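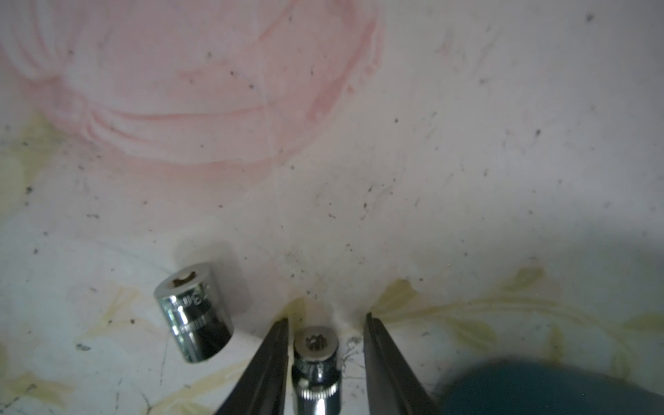 Small two-arm bench cell, gripper landing off the sockets
Forum: Small Robots and Cells > Setup and Maintenance
Started August 1, 2022

paddock_servo
Looking for a second opinion before I pull the cell down. It's two small arms on one aluminium rail, tile-print walls, pink floor mat with the tulips. The job is sockets and driver bits in and out of a tray, plus a screwdriver now and then. The control software is Doteser and I've been on the same version since December.

The right arm has started closing off-centre on the small sockets. It goes down, one finger touches before the other, and the socket gets shoved along the mat until the second finger catches up. The big sockets are fine, probably because there's more to grab. Error at the fingertip is 2 mm by my steel rule, always toward the tray. Left arm seems all right.

I've re-homed it twice with no change. Do I redo the whole calibration or is there something to check first?

brestel_bench
Check the base plate before you touch any software. Put a hand on the upper arm with the power off and rock it. If the plate moves on the rail, every calibration you do is worth nothing by lunchtime.

gumleaf_cnc
What he said, but I'd wash the mat first. There are dark specks all over the white part and a grey smudge right where the fingers come down on the small socket. If your picks run off the wrist camera, grit next to a small shiny part is the last thing you want. Chrome is bad enough by itself.

brestel_bench
Dirt doesn't give you a constant offset in one direction. If the camera was picking up specks the error would jump about. He says always toward the tray. That's mechanical.

gumleaf_cnc
It can if the worst of the dirt is always on the same side of the part. I've had it happen with swarf. A wipe takes a minute, so I don't see the argument for leaving it to last.

paddock_servo
Rocked it. There is movement, but I can't tell if it's the plate or the shoulder. Will wipe the mat anyway, it's overdue.

tin_shed_controls
I look after a few of these at work and I do them in the same order every time. Posting the list because I get asked for it.

1. Power off at the supply and rest both arms down so nothing drops when the servos let go. Take out anything they're holding first.

2. Clear the floor. Screwdriver, knife, sockets, bits, the toolbox, all of it. You want to be able to lift the mat and look at the extrusion from the inside.

3. Check the plate bolts on both arms, and do them up in a cross pattern. Mark each head with a paint pen when it's done so you can see later if it has backed off.

4. Follow the cables from the wrist to the base with the arm reached out and then folded. Look at the loop outside the elbow especially. A loop that's too short pulls on the arm at full reach, and it pulls the same way every time.

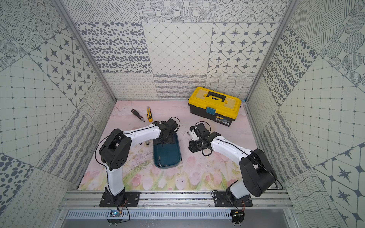 5. Check the horn screws in each servo, starting at the shoulder and working out. A small amount of slop at the shoulder turns into a lot at the fingertip.

6. Vacuum the mat, wipe it with a damp cloth, and let it dry before anything goes back. Look for curled corners. If the mat has crept, tape it.

7. Only now run the calibration, right arm and left arm both, even if one seems good. They share a work area and you want them agreeing with each other.

8. Run 10 picks on the smallest part you handle and write down where the fingers land. If it's still out in one direction, go back to step 5.

paddock_servo
Thanks, that's what I was after. What torque for the plate bolts? The Pallen sheet that came with the rail only covers the rail joints.

tin_shed_controls
I don't use a figure on those. Firm with a short hex key, then paint pen, then look again after a week of running. T-nuts in light extrusion will spin or pull if you lean on them.

brestel_bench
Disagree with doing it by feel. Two people will get two different answers. Find out what the T-nut supplier says and use a driver with a setting on it.

tin_shed_controls
Fair enough if the supplier publishes one. Mine doesn't.

paisan_pete
Small thing on step 4. Don't cable tie the slack hard to the forearm to tidy it up. I did that and it was worse than a short loop, the tie became the spot where the cable bent. Hook and loop strap, left a bit loose. Same goes for the thin red and black wires near the right mount, I'd strap those back off the rail so they can't be caught.

gumleaf_cnc
And keep the toolbox in one spot. With the handle up it's the tallest thing in there and you don't want to be guessing where it is when an arm swings to the back.

paddock_servo
It lives in the back right corner. I'll put tape corners down for it.

Went through the list this arvo. Results in the same order, only the steps where I found something:

Step 3. Two bolts on the right plate took part of a turn. Left plate was tight.

Step 4. Right arm cable okay. Left arm loop is a bit close to the elbow housing but not pulling. Left it.

Step 5. Here was most of it. The shoulder horn screw on the right arm was loose enough to turn with my fingers. Cleaned it, dab of the blue threadlocker, back in.

Step 6. The cloth came up grey. The scuffs near the middle of the mat don't wash out, they're in the print.
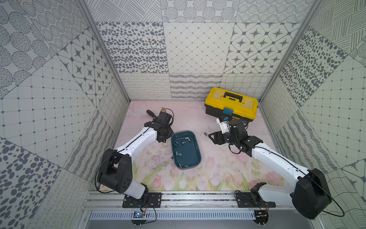
Step 7. Calibrated both arms. Doteser wanted the full routine after the horn came off, fair enough, that ran to 40 minutes with the cell doing nothing.

Step 8. Smallest socket, stood up on the white part of the mat with the open end facing up. All good bar one, and on that one I'd stood the socket on a bump in the mat.

brestel_bench
Mechanical then.

gumleaf_cnc
He did the bolts, the screw and the mat on the same day so you can't say which one fixed it. But yes, a horn screw you can turn by hand would do it.

paddock_servo
I'd put most of it on the screw. The service counter was at 318 hours when I shut it down, and I hadn't touched the horn screws once in that time. They're on the wall chart now with the paint marks.

One question left over. Does anyone put something under the mat to stop it creeping? It has a slight ripple towards the front and I'd like the sockets standing straight.

paisan_pete
Thin double-sided tape along the back and sides, none across the front, so you can still lift it to get at the rail. Avoid the foam sort. It gives when the fingers touch down and you'll be chasing height errors.

tin_shed_controls
Same here. Redo your height check after you tape it.

paddock_servo
Will do. Tape's on the list for the next shop run.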